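Mar 10, 2019

Rain until lunch. I have had wallpaper on my mind all month and I can't look at a wall now without checking how the pattern runs into the corner. The back bedroom has been bare plaster since September and I want it finished before my sister comes to stay.

I keep going back and forth on color. Loud patterns used to put me off and now they don't, or not as much.
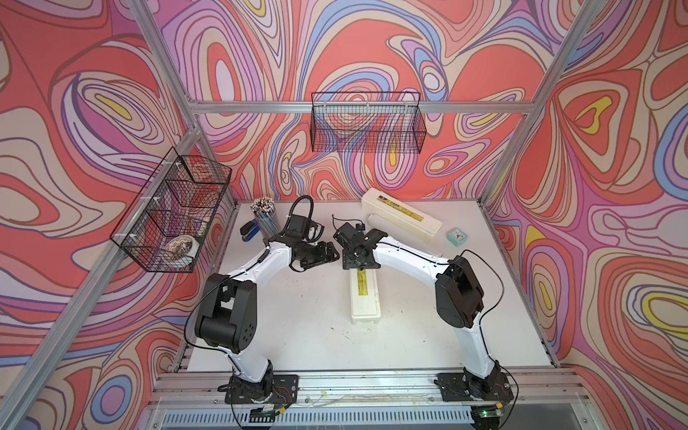
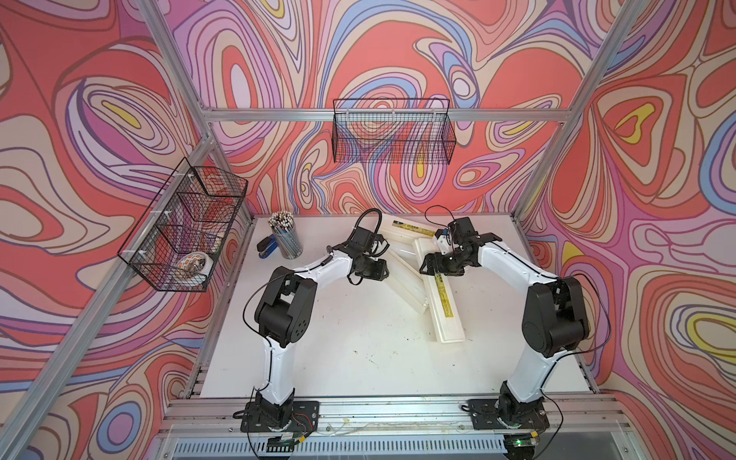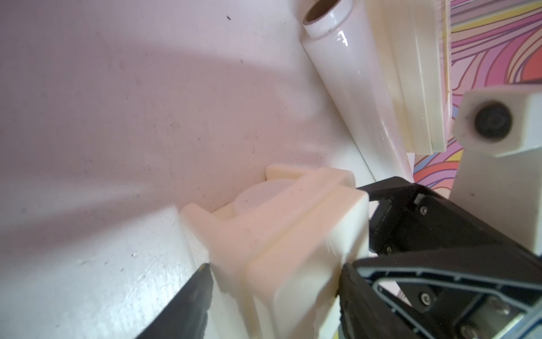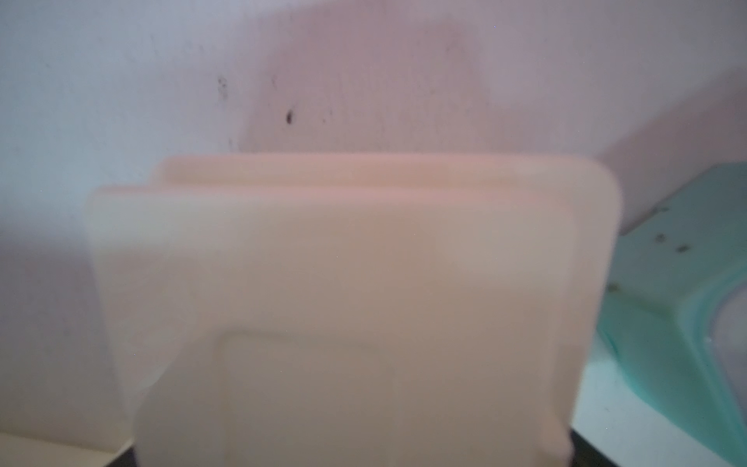
Coral red, pink, lavender and cream bands on the walls in the first two. The cream and the pale peach in the last two are nearer to what I had in mind for the bedroom trim.

The paper

Drove to Katona after the rain let up. It is the paint and paper store on the road to Trenine, the one with the bad parking lot. They keep the sample books on a long counter in the back and let you sit with them as long as you like. I sat with them too long. After a while every green looked the same and I had to go out and look at the sky.

I had gone in planning to get a small leaf print in gray. It was safe and I would have been tired of it by summer. What I came out with is a wavy stripe in dusty pink and off-white, with a thin brown line between the colors. It isn't very loud by the store's standards. By the standards of this house it is loud. Yuzhen Dai was at the counter and she got a roll out of the back and hung a length of it from the top shelf so I could see it from across the room. It looked better from far away than it did in the book, where you only get a square and all you notice is the line.

She asked for the measurements and I had them on the back of an envelope, but I hadn't written down the repeat or thought about it. The pattern has a long drop, so a lot gets thrown away at the top of each strip to make the waves meet. I had figured on fewer rolls. She went over it again with a pencil and it came out to 6. I didn't argue. The last time I argued, in the hall, I ended up short by one strip behind the coat hooks and it is still short.

With the paste and a new brush the whole thing was $147. That is more than I said I would spend. I moved it out of the money for the porch steps, and the porch steps can wait until it is dry enough to paint them anyway.

The paste is Brivumine, which comes as powder in a box. I used the ready-mixed kind in the hall and it grabbed too fast. With this you can slide the strip around for a few minutes.

The walls

Got home and spent the afternoon on the walls. I had thought they were ready. I ran my hand over the window wall and found the place where the old picture rail came off, a ridge as long as my arm. Filled it, waited, sanded, filled it again. The dust went everywhere, including into the closet, which I had left open. All the winter blankets are now on the line under the porch roof.

The corner by the chimney is not square and never was. I hung the plumb line and the wall leans away from it by nearly the width of my thumb at the bottom. With a plain paper you would never see it. With a stripe you will. I called Katherine Huaranga, who did her whole upstairs on Tanditz Street and had the same sort of chimney. She said to start on the wall across from the door, work both ways from there, and let the two ends meet behind the door where it stays open all day. She also said to cut the strip at the corner in two and hang the second half fresh from a new plumb line, and not to try to pull a full width around. I did try that in the hall. It creased and I cut the crease out with a razor blade, and you can find it with your finger if you know where it is.

We talked for a long time. Her son is moving back for a while and wants the room she just finished, and he doesn't care for the birds on the paper. She told him he can sleep with his eyes shut.

I asked if she would come over and hold the other end of the long strips. She said she would if I made the lentil soup. So that is settled, as soon as the sizing is dry and her cold is gone.

Under the old layers

I kept the scraps I peeled off in the fall. They have been in a shoe box in the closet and I had to move the box because of the dust, so I sat on the floor and went through it.

There were 3 layers. The top one was the beige with flecks that was up when I bought the house. Under it was a brown and orange one with big round flowers, only on the chimney side, and I suppose the others were scraped off before the beige went up or else somebody only wanted one wall of it. The bottom one was a very thin paper with blue ribbons, gone yellow, stuck straight to the plaster. It came off in flakes and I only have one piece bigger than a playing card.

I like the orange one more than I did in the fall. In the fall I was just angry at it because it wouldn't come off. The printing is a little off, so each flower has a thin white edge on one side where the color missed the outline. I would like to know who picked it. The neighbors on the left have been here the longest and they say the people before the people before me were a couple with a piano, and that is as much as they know.

I wrote the year in pencil on the bare plaster by the window, with my initials and the name of the paper. It will be covered up and I suppose someone will swear at it someday while they scrape.

Things to do before the first strip

Wash the sanded parts down with a damp sponge and leave the window open overnight.
Size the walls. Yuzhen said one coat, thin, and go easy near the outlet.
Take the outlet covers off and put the screws in a cup. Last time they went in my pocket and through the washer.
Borrow the long table. Mine has a gap in the middle where the leaf goes.
Check that the batch numbers match on all the rolls. I checked the ones on top and forgot the rest.
Buy blades.

Evening

Painted a test patch for the trim. I had 2 sample pots, one cream and one that is called peach and goes on nearly white. On the window frame the peach looked pink in daylight and gray once the lamp was on. The cream stayed cream. I left both up to see in the morning, but I think it will be the cream, and then the inside of the closet can have the peach so it isn't wasted.

I pinned a length of the paper over the bed before supper and left the door open so I could see it from the hall. I walked by it a good many times. It makes the room look shorter and warmer. The old lamp with the green shade is not going to work in there and will have to go downstairs.

My back hurts from the floor. Had eggs on toast and the end of the cabbage. The blankets are still out under the porch and I can hear it starting to rain again, so I am going down to get them.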